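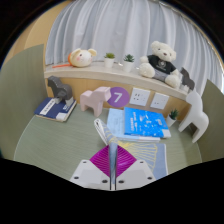 A folded card on the green table

Card swap by post – your questions

I've been running the Lambert card swap from my spare room since January, and the same things keep landing in my inbox, so I've put the answers in one place. If yours isn't covered, drop me a line!

How does it work?
You make a card, you post it to the name I send you, and a different person posts one to you. We do a round every month and there are 12 in a year (yes, we do December, and yes, it's chaos).

Do I have to be good at art?
Goodness, no. My first one was a potato print of a hedgehog and my partner thought it was a boot. Plain folded paper with a nice message inside is lovely to get.

What paper should I use?
Anything that folds without cracking. I like 200 gsm for the card itself, and thinner stuff for bits stuck on top. If yours splits along the crease, score it first with an empty biro and a ruler.

How big can it be?
Small enough to go as an ordinary letter, please. Big square ones often cost more to send, and I hate it when the other person gets a surcharge slip through the door.

Can I use glitter?
Only if it's sealed down. Gareth Oakley opened one over his keyboard last spring and he's still finding it – sorry again, Gareth.

Can children join in?
Yes, with a grown-up's name on the form. Put their age in the notes box and I'll try to match them with someone who doesn't mind wobbly cutting.

My card hasn't turned up. What now?
Give it two weeks after the posting date, then email me. I keep a few spares in a shoebox and I'll pop one in the post to you.

Can I skip a month?
Of course. Tell me before the names go out and I'll leave you off that round. You'll be back on the list for the next one without having to do anything.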